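Clodley Community Rooms – Tableware and Refreshments Strand
Progress report to the Plidura Fund, position at 17th March

Summary

The strand remains on schedule and within the revised budget. The change from mixed crockery to paper cups has been completed at Clodley and is under way at Chowdary Hall. One item, the replacement of the table coverings, has been delivered in part.

Work completed in this period

Cups. The first order from Clanitier was received in full and put into use at the start of the period. Red cups are set out for hot drinks and green cups for cold, as agreed at the last review. Staff report that tables are laid more quickly under this arrangement and that fewer drinks are poured into the wrong cup. A total of 351 cups were used across 7 sessions, against an allowance of 497. The remaining stock has been carried forward.

Table coverings. Padded coverings in dark blue were chosen after a short trial, as the earlier plastic sheets slid when cups were put down near the edge. Binder clips are being used to hold the new coverings in place. They do the job well enough, but a fitted fastening would be neater and we have asked Clanitier for a price.

Room layout. Black folding screens now separate the serving table from the rest of the room at Clodley. White open shelving has been moved closer to the table, which has shortened the walk between storage and serving.

Matters outstanding

Three coverings are still to be delivered. The supplier has given a date before the end of March and we do not expect any effect on cost. Chowdary Hall continues to use its old crockery at larger sessions – this will stop once the second cup order has been received.

The question of waste raised by the Fund has not been settled. Used cups are stacked by colour and collected separately at Clodley, but the collection service at Chowdary Hall does not yet accept them. A reply from the contractor is awaited.

Next period

We intend to complete the change at Chowdary Hall, fit the remaining coverings and provide the Fund with a full comparison of washing-up time before and after the change. No further release of money is requested at this stage. 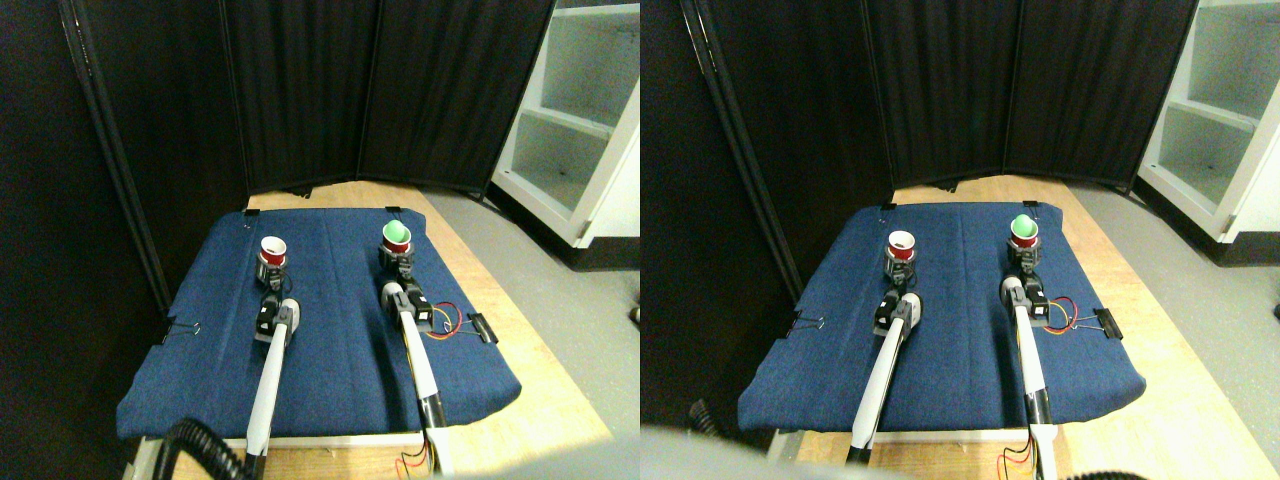
The comparison will be sent with the next claim form, together with the delivery notes for both cup orders.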